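**Ticket:** grasp planner keeps choosing the clear pocket on soft bags
**Component:** Olleo (wrist perception and grasp ranking)
**Cell:** Garon
**Opened by:** Anca Vasiliu
**Opened:** Feb 3, 2022
**Status:** fix merged, one follow-up still open

Hello all, and sorry in advance for the length of this one. I know some of you prefer a stack trace and a single line, but I've been round the houses with this and I'd like whoever picks it up next to be spared the same trip.

The short version is that Olleo is picking poor grasp points on soft bags whenever there is a clear plastic panel near a seam. The planner is supposed to come in over the piping, put a finger either side, and close. On plain fabric bags it does this beautifully and I've no complaints at all. Give it a bag with a see-through pocket and it starts ranking points on things *inside* the pocket above points on the seam, and the arm dutifully goes after something it can't get hold of.

### What I see in the log

```
[olleo.rank] candidates: 65
[olleo.rank] best: source=texture_edge score ok depth=STALE
[olleo.rank] second: source=ridge score ok depth=ok
[olleo.plan] accepted best, approach=wrist_z
[olleo.guard] contact earlier than predicted, stopping
```

The guard stop is doing its job, so nothing has been squashed and there is no need to worry on that front. It's the `depth=STALE` that bothers me. Why is a candidate with stale depth allowed to win in the first place?

### Things I tried first

I started with the wrist camera calibration, as one does. I redid it from scratch on Garon, had a cup of tea while it ran, and the new values were so close to the old ones that I felt a bit foolish. I've left the old file in place.

Next I turned the exposure down, thinking the shine was fooling the edge detector. It helped with the worst of the glare and made everything else gloomier, including the seam, so the ranking got no better. I put it back.

Then I rolled Olleo back by 2 builds. Same behaviour, so whatever it is, it has been with us for a while and the latest release can be let off.

After that I stopped fiddling and sat down with the saved wrist view for one of the bad plans, with the candidate list open next to it. I should have done that at the start, I admit.

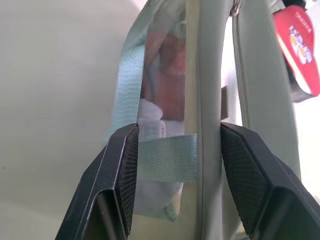
*Wrist view, Garon: seam between the fingers, clear pocket to the left, padded strap to the right.*

To my eye the seam is the obvious thing to go for. It's a nice rounded ridge and it runs right down through the gap between the fingertips. The detector, bless it, is far more taken with the teal webbing behind the plastic. The weave on that band is crisp and full of fine parallel lines, which is exactly the sort of thing `texture_edge` was written to like. The seam is the same pale grey-green as the rest of the bag, so on texture alone it hardly gets a look in.

The depth side makes matters worse. Over the clear panel we get holes, and the hole filler copies values in from whatever neighbour it fancies. Once filled, those pixels look perfectly respectable to everything downstream except for the stale flag, and the ranker wasn't reading the flag. I counted 1,229 filled pixels under the winning candidate's footprint. That is most of it!

### Reply from the Pritchard team (planner), pasted in from chat so it doesn't get lost

> Thanks Anca, this is really clear. The ranker used to read the flag. We dropped it when the candidate struct was tidied up, and the field name changed from `depth_state` to `depth_status`. The old lookup fails quietly and returns "ok". Can you try the branch `rank-depth-status` on Garon? It makes a missing field a hard error and puts the penalty back.

I was very glad to read that, I must say - I had begun to suspect the lighting, the bag and myself in turn.

### Trying the branch

Built cleanly. I did have to clear the old message definitions out of the workspace by hand, otherwise the node starts up and then complains about a mismatched struct:

```
rm -rf build/olleo_msgs install/olleo_msgs
make olleo
```

I replayed the same saved view through it, with the arm disabled. The webbing candidate drops well down the list and the ridge candidate on the seam comes out on top. I replayed 3 other views from bags with clear pockets and they went the same way, although in one of them the top choice was the edge of a padded strap. That's still a perfectly reasonable thing to take hold of, so I'm not raising it as a fault.

I also reran the plain fabric set, to be sure we hadn't upset anything that was already working. No changes in the top choice there.

### Still open

The hole filler itself. Restoring the penalty means we no longer trust filled depth for ranking, but the collision check still uses it, and over clear plastic it can be wrong in either direction. I'd be happier if the filler left large holes alone and let the collision check treat them as unknown. That change belongs in Rustetti, the depth package, and I've not touched it because other cells depend on the present behaviour and I don't want to be unpopular before the weekend.

If somebody from that side has time to talk it over with me, I'm at my desk most mornings and very happy to share the replay files. They're in the ticket folder with the candidate dumps, named by cell. Please don't run them against the old message definitions, as you'll get the quiet "ok" all over again and spend an afternoon wondering why your result doesn't match mine.

### Update

Branch reviewed and merged this afternoon, with the hard error kept in. Garon is on the new build. I've moved the hole filler question to its own ticket under Rustetti and linked it to this one. I'll leave this open until the live run on Garon has been done, and will add the log to the folder when I have it.

Thank you to everybody on the planner side for being so quick about it.

Anca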